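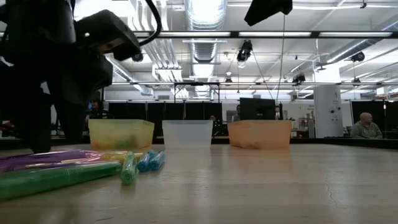

Three plastic bins on a light tabletop, with pens and markers to the left.

Door and window contact sensor

A contact sensor is a small two-part gadget that tells the rest of your smart home whether something is open or shut. One part holds a battery, a radio and a tiny switch, and the other is just a magnet in a plastic shell. You fix one to the frame and one to the moving bit, and when they drift apart the switch changes and a message goes out. I've been keeping these pages on home gadgets going for a good while now, and this is still the one I tell everybody to buy first!

How it works

Most of them use a reed switch, a pair of thin metal strips sealed in a glass tube. Bring a magnet close and the strips touch, take it away and they spring apart (on some models it's the other way round, but you'd never know from outside). A few newer ones use a Hall effect chip, which does the same job with no moving parts. I can't tell the two apart in daily use and I've tried both on the same cupboard.

The sensor spends nearly all its life asleep. It wakes when the switch changes, sends its bit of news and nods off again, plus a check-in every now and then so the hub knows it hasn't died. That's why a coin cell lasts so long. Mine on the back door did 14 months, and that door gets a hammering.

Radio types

Zigbee is the common one, and you'll need a hub or a USB stick for it. Z-Wave does much the same on a different band and tends to cost more. Thread is the newer arrival, usually sold with a Matter badge on the box, and it wants a border router (lots of smart speakers have one built in). Wi-Fi versions need no hub at all, which sounds lovely until you start changing batteries. Bluetooth ones exist too, but the range through my walls is hopeless.

Makers

I've lived with two brands. The Ekpo is a stubby white thing that pairs in seconds and has a button on the side you can press with a thumbnail. The Koltavov is thinner and nicer looking, but the reset hole needs a pin and I can never find one. Dernmont sells a hub that takes both, and that's what I run at home. Their app groups sensors by room and will let you have 100 devices on one hub, so I've some way to go yet.

Fitting

Clean the surface first, let it dry, and then use the sticky pads that come in the box. The gap matters more than people think – with the door shut I aim for 8 mm, though the leaflet for your own model may allow more. Many sensors have a little line or arrow on one side and the magnet has to face it. I fitted my first one back to front and spent an evening blaming the hub.

Metal doors are a pain. They can pull the magnet's field about and muffle the radio as well, so put a bit of plastic or foam behind both halves. Sash windows are fine, but check that nothing gets knocked off when the lower half goes up.

Uses

Burglar alarms are the old and obvious job, and wired reed switches were doing it long before anyone talked about smart homes. These days people use them for all sorts. Mine turn the larder light on, switch the heating off if the bedroom window is left open, and send me a grumpy message if the freezer stays open for over 2 minutes. I've seen them on letterboxes, on loo seats (really) and on a hen house at Trestevlow, where the owner wanted to know the pop hole had shut at dusk.

Common faults

If it shows open all the time, the magnet is too far off or has fallen behind the radiator. If it drops off the network, try a fresh battery before anything else, even if the app swears there's plenty left. Cold does odd things to coin cells, and my shed sensor starts fibbing about its charge every October. A sensor that reports twice for each opening usually has a loose door rattling in its frame, so sort the latch out.

Page last edited Thu 8 August

Related pages
Motion sensor
Water leak sensor
Smart plug
Choosing a Zigbee channel
Coin cell batteries
Dernmont hub

Comments

shedlight: Foam behind the magnet fixed my garage door, thank you. Been putting up with false alarms since I moved in.

mags_b: Does the Ekpo one cope with a bathroom? Mine is steamy and I don't want to waste money.

tinkerpot: @mags_b I've got one on an airing cupboard next to the shower and it's been OK so far. Wouldn't put it right over the bath.

oldhutch: You missed out tilt sensors, much better for up-and-over garage doors. No magnet to line up.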